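The Second Result

The laboratory at Nondwood was a workshop before we came, and it kept the habits of a workshop. People came early and did not speak much until the tea was ready. I was hired there in June, to collect demonstrations. This means that I held a gripper in my hand and did ordinary tasks with it, so that a machine could later learn from my movements.

The leader of our group believed in large numbers. She wanted 1000 demonstrations of folding a cloth, and she wanted them perfect. When a corner slipped, I had to throw the recording away and begin again. In the evening I dreamed of corners.

We trained the first model on these perfect recordings and gave it the name Pirihi, after the village of her grandmother. Pirihi folded very nicely for two days. Then one time the cloth slipped, and the arm continued to fold the air, slowly and with great politeness, until I pressed the red button.

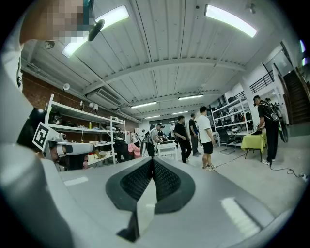 I said then something that I had been afraid to say. In my bag I had a disk with the recordings I should have deleted. There were up to 500 of them, all with mistakes in the middle, and in each one I had also repaired the mistake, because my hand did this before I could stop it. I come from Cotitz, where my mother sewed for other people, and in her house you did not leave a cloth crooked.

The leader was quiet for a long time. I thought that I would lose my place. She asked only if the disk was readable.

We trained the second model with half of the good recordings and all of the bad ones. It took seven nights. I slept in the last bus to Jiremstead and missed my stop twice.

On the morning of the test she pulled the cloth away herself, with two fingers, just when the arm was closing on it. The arm stopped. It opened, went back a little, came down at the new place and took the corner again. She did it a second time, less kindly, and the arm took it again.

In the report this became a table with a short sentence under it: "Demonstrations containing recovery were kept." She asked me if the sentence was correct, and I said yes. Then I went to the table and made the cloth straight, as it was still lying a little crooked.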